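A **parts board** is a flat panel that holds a set of small pieces, each in a place of its own. Parts boards turn up in classrooms, repair shops, therapy clinics, model railroad clubs and on kitchen tables where somebody is halfway through a clock. They belong to the same family as the shadow board, the peg board and the fitted tray, and share with all three a wonderfully simple idea: a gap is easier to notice than a missing item in a heap.

## Names

The term is loose. Teachers tend to say "form board" when the pieces fit into matching cutouts, and "task board" when there is something to be done with them, such as turning, threading or stacking. Workshop people say "kit board" or "layout board." Clockmakers and camera repairers often say only "the tray," even when it has no sides. In the small town of Eketti, where a hobby fair is held every May, the local word is simply "flat," and a table full of them is a "row of flats."

## Construction

Most boards are rectangular, because rectangles stack and store well. Size depends on reach. A board used by one seated person is rarely wider than the distance between the elbows, and a good one can be worked from edge to edge without leaning.

The pieces sit in one of four ways:

- **Recessed**, in pockets cut to the outline of each part
- **Pegged**, on upright pins that pass through a hole in the part
- **Clipped**, in small spring holders, used for tubes and rods
- **Loose**, on a marked outline with nothing to hold them

Recessed boards are the most satisfying to use. A well-cut pocket guides a piece home with a little push, and there is usually a finger notch at one side for getting it out again. Pegged boards are quicker to make and much more forgiving of parts that vary in size. Loose boards are fine until someone bumps the table!

Thickness matters more than beginners expect. A thin board flexes when a tight part is pressed in, which can pop its neighbors out, so makers often add a second layer underneath or a strip along each long edge.

## Color

Two-color sets are very common, and blue with white is a favorite pairing. The contrast is strong without being harsh, and it holds up under warm lamps as well as daylight. One color is often kept for the parts that move and the other for the parts that stay put, though plenty of sets use color only to tell left from right or large from small.

The surface under and behind the board gets attention too. A dark tabletop makes a pale board stand out cleanly, and a hanging cloth at the rear hides shelves, windows and anything else that pulls the eye away. Black fabric is the usual choice – it wrinkles, but the wrinkles hardly show.
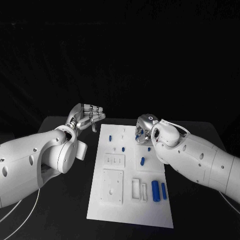 Small parts also cast small shadows, and these can be mistaken for pockets. Lighting from two sides softens them. Makers who work late in the evening often prefer one broad lamp overhead to a pair of bright spots, and a matte finish on the board helps in either case.

## Order of work

A parts board can be filled or emptied, and the two feel quite different. Emptying is fast and a little greedy. Filling asks for patience, because the last few pieces have to go in among the ones already seated. The usual advice is to begin at the far side and come toward the body, so the forearm doesn't pass over finished work. Someone using both hands may start from the two outer edges and meet in the middle, which is a delight to watch when it is done smoothly.

Grip changes with the part. Flat pieces are pinched by the rim, round ones are held from above with curled fingers, and long ones are best lifted near the center of their weight. Very small pieces can be picked up with tweezers, although many experienced users prefer bare fingertips for the feel of a part dropping into place.

## Notable boards

The Zernow board, a teaching set with 60 pieces, is admired for its pockets, which are cut so that every part fits in one direction only. The Lenz layout goes the other way and allows any part in any pocket of the same width, leaving the arrangement to the user. Its full version has 288 positions spread over several linked panels, and collectors speak of it with real affection. A smaller Lenz set of 21 pieces is the one most people meet first.

## Care and storage

Boards keep best lying flat. Stood on edge for long periods they can bow, and a bowed board will never quite let go of its tightest pieces. Dust collects in the pockets and comes out with a soft dry brush. Sets with many similar parts are often stored filled, under a fitted lid, so that the next person can begin by taking things out.

## See also

- Form board
- Peg board
- Shadow board
- Sorting tray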